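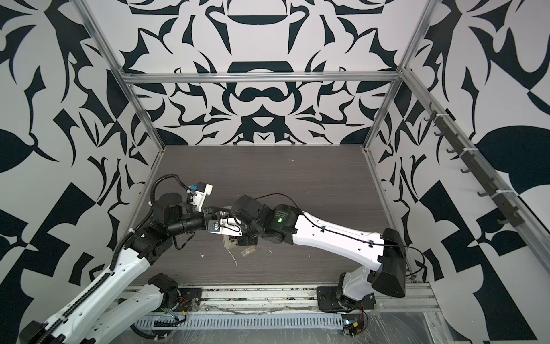
The two-arm cell at our place, both grippers over the clear parts

glovebox_ea
We do small-parts prep at the Enville site. Since September a pair of arms has been handling the clear plastic pieces that three of us used to sort and pair by hand. My job title is the same but I spend most of the shift feeding parts, clearing scraps and logging faults. Anyone else been through this? What happened to your pay grade?

rlowther39
Same story at Skakeo two years back. We went from packing to "cell attendant" with no change in grade. Get the new duties in writing now. It took us months to get ours looked at.

Mocanu_L
I'd disagree a bit. Attendant work was a step up for me. I learned fault codes and got on the maintenance course. My wrists stopped hurting too. 378 pairs a shift by hand was no joke.

rlowther39
You got a course. Most of us got a laminated sheet and a phone number.

glovebox_ea
No course so far. They said one is planned. Clear parts are the worst for faults, by the way. One slips or sits crooked and I have to stop the cell and reset it. On a bad day that's 50 stops, and they all go down under my name.

gunhild_k
That last part is what I would fight. At Plella the stops were logged by operator for the first few months and it turned up in people's reviews. We got it changed to log by cell. Ask your lead who sees the numbers.

Mocanu_L
Agree with Gunhild on that one. Stops belong to the machine.

mieke_ds
I'm on the engineering side, so take this how you like. We need a name on each stop so we can ask what the part looked like. It was never meant for reviews.

rlowther39
Meant or not, that's where it goes – a shift number would let you ask the same question.

mieke_ds
Fair. I'll bring it up here.

glovebox_ea
Thanks all. Meeting with my lead at 3 tomorrow. I'll ask about the log first, then the course.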